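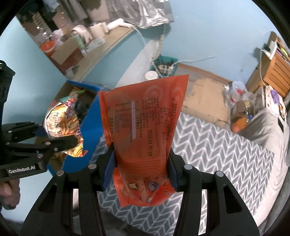 Jade Yeoman asked, before the second run had started, whether a bag held that tightly at the waist would tell us anything about a bag held properly, and whether grip force was being logged at all. It is not. The hand-held units record jaw opening only, and we have added force sensing to the list of items for the next period.

Midaris Project: progress report to the Atham Fund
Reporting period ending August

1. Demonstration visit

The fund's visit took place on Tuesday. Harsh Kandpal and Sunita Dwivedi ran the session. The task was to pick up soft snack packaging with a hand-held gripper and place it in an open cardboard box, with a second gripper available to steady the box or the item. Work was done at floor level in a furnished room, as set out in the revised plan.

Visitors were invited to operate the grippers after the second run. Most closed the jaws further than they needed to on the first try. Arash Fallahi noted the same habit among new operators in July and has drafted a half-page instruction, attached as Appendix B.

2. Recordings

The target for the period was 500 recordings. Of the 500 made, 438 passed review. Nearly all the rejected ones failed on the same point: the item left the camera's view before release. A further 19 were made by visitors and are stored separately. They are not counted toward the target.

3. Equipment

Finger pads are checked for wear at the start of each session. Two pairs were replaced in this period under the consumables line. The order for spare pads placed through Stukier has been delayed, and the remaining stock will cover September.

4. Matters raised

Ramesh Vishwakarma asked for rigid items to be included. We propose jars and small cartons, in the same rooms and with the same operators. A revised labour estimate will follow.

The question of who reviews recordings made by the reviewers themselves remains open. Sunita Dwivedi will send a proposal to the fund before the next payment is due.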